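I promised to write about my humidity problem with the indoor plants, so I will make it a small thread. I am not a botanist, I only have many pots and one very dry flat. 1/11

Every November the heating in our building comes on and my calathea starts to get brown edges. The first winter I believed it was thirsty and gave it more water. This was a mistake. The roots became soft and I lost half of the plant. 2/11

Then I bought a small hygrometer from Droto. In the morning it showed 31. In the bathroom, after a shower, it showed 61. So the leaves were dry at the edges because of the air, and the soil was already wet enough. 3/11

My first attempt was spraying with a bottle, two times a day. I did it for three weeks. The number on the hygrometer went up for up to 20 minutes and then it came back to the same place. Also I got white spots on the leaves from our hard water. 4/11
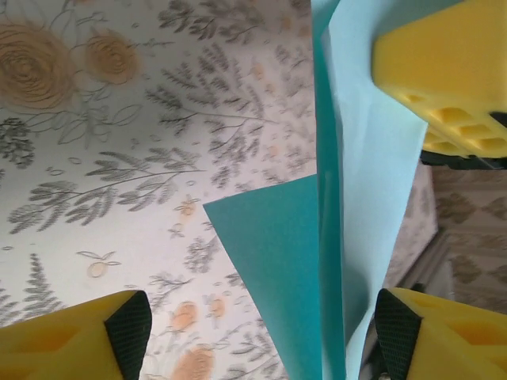
The second attempt was the tray with pebbles and water. It helped a little, but only for the plants that stand directly on it. For the big fern it did nothing that I could measure. 5/11

My friend Daiane Guimarães told me to put the plants closer to each other. I moved the calathea, the fern and two marantas to one corner, away from the radiator. After some days the hygrometer between the pots was a few points higher than the one on the shelf. It cost me nothing, only a sore back. 6/11

In the end I also bought a humidifier, the small one from Evusico. I fill it with filtered water and it works from seven in the evening until I go to bed. Please do not point it at the wall. I did, and the paint has a bubble now. 7/11

Somebody asked me about ferns. Mine is the most difficult one. It drops its small leaves everywhere if I forget one watering, and I find them in my slippers. I water it when the top of the soil feels just a bit dry to the finger. 8/11

The succulents and the snake plant do not need any of this. I keep them on the other side of the room, near the window, and in winter I water them once a month. Janaína Barros waters hers even less and they look better than mine. 9/11

About the old brown edges: they will not become green again. I cut them with clean scissors, following the shape of the leaf, and I leave a very thin brown line so that I do not cut into the healthy part. 10/11

New leaf on the calathea this morning, still rolled up. Next time I will write about fungus gnats, I have plenty of them at the moment. If you have a good method without spray, please tell me in the replies. 11/11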